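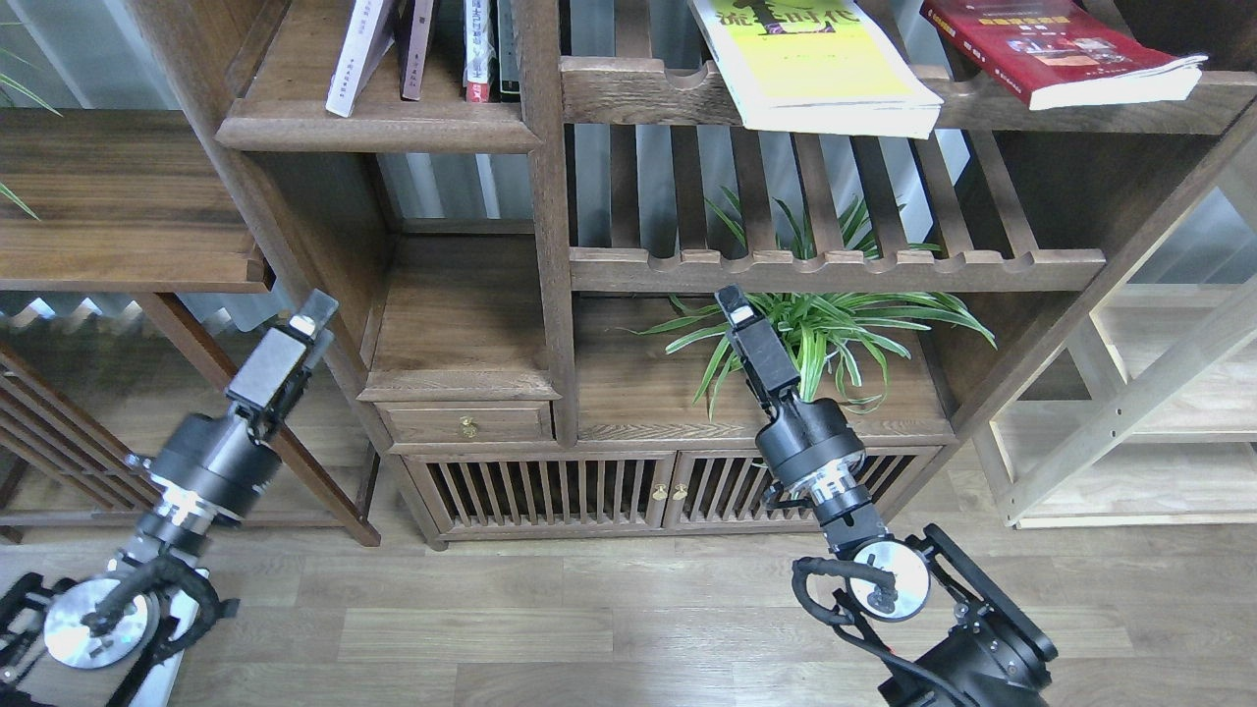 Ticket 871: Cabinet with slatted rack, lower doors do not stay closed, rack bar rattles

Status: Solved, one point left open
Product: Povley cabinet, dark walnut color
Shop: Werance
Opened by: customer
Category: Furniture / doors and hinges

First message from customer

Hello. I bought the Povley cabinet from Werance in January and I put it together by the paper instructions. I am satisfied with the look of it, but I have two problems and I would like to ask for advice before I take anything apart.

Problem 1. The two lower doors, the ones with the vertical spindles, do not stay closed. I push them until the two small brass knobs are side by side, and after some minutes the right door opens again by itself, by the width of a finger. The left door does it also, but less.

Problem 2. One bar in the slatted rack rattles when I put a book on it or take a book away. It is the rack above the open compartment where I keep my spider plant.

What I have tried already:
- I tightened all hinge screws by hand. No change.
- I cleaned the edges of both doors with a dry cloth. No change.
- I put folded paper between the doors. They stay closed, but it is not a nice solution.

The small drawer with the round brass knob works well. I mention this so you know the left side was probably assembled correctly.

Reply from Werance support

Thank you for the clear message. Before we talk about parts, please check these things in this order:

1. Take the books off the top shelves and lift the plant out. The doors should be tested with no load above them.
2. Put a spirit level on the floor of the open compartment, first from left to right and then from front to back. Please write down both results.
3. Open both doors fully and look for the magnet catch behind the place where they meet. Tell us if the metal plates on the doors touch the magnet or only come near to it.
4. Press each bar of the rack with one finger, at the front and at the back, and tell us which end moves.

Please do not use glue on the rack yet.

Customer, next morning

I did the steps. Here are my results.

Step 1: Done. With no load the right door still opens, but slower. I waited with a watch: it took 6 minutes.

Step 2: From left to right it is level. From front to back it is not. The bubble goes clearly to the back, so the front is lower. My floor is old and I think it goes down from the wall into the room.

Step 3: The plate on the left door touches the magnet. The plate on the right door does not. I can push a piece of thin card between them.

Step 4: The bar moves only at the back end. At the front it sits firmly in the rail, in its notch.

One more observation, maybe it is not important. When I lifted the plant out, I saw a light ring on the wood under the pot. I always water it in its place. Can water be the reason for the loose bar?

Reply from Werance support

Your results are very helpful. The cabinet leans forward, so the doors want to swing open, and the right door has no magnet holding it. Please correct both.

For the lean: put the thin felt-covered wedges from the parts bag under the two front feet, the same amount on each side. Check with the level until the bubble is in the middle.

For the magnet: loosen the two screws of the catch by one turn, slide it forward until both plates touch, and tighten again. If it does not go forward enough, order the spacer, part number 779. It is free of charge for you.

For the bar: take it out at the back, wrap the end once with thin cotton tape, and push it in again. We do not think water is the reason, because the plant stands below the rack and not above it. The ring is a separate matter. Please use a saucer or a cork mat under the pot. For the mark itself you can try Mahuika furniture wax on a soft cloth, but please test it first on a place that is not visible.

Customer, in the evening

I report the results.

The wedges were still in the bag. I had thought they were packing material, I am sorry. With them the bubble is in the middle from front to back, and it is still level from left to right.

The magnet catch went forward enough and I do not need the spacer. Both doors close with a small click. I waited one hour and they did not open.

The bar is quiet now. I put the thick yellow-green book back on the rack, then the red one, then I took both away and put them again. No rattle.

The ring is still there. I do not have the wax yet. I ordered the 400 gram can from Idside because the small one was sold out. I put the plant on a saucer and turned it a little, so the long leaves do not hang in front of the drawer.

Reply from Werance support

Good to read. We mark the doors and the rack as solved and leave the ring open until you have tried the wax. If the doors start to open again, check the level first, as felt can become thinner under weight.

Customer

Understood. I will write here when the wax has arrived.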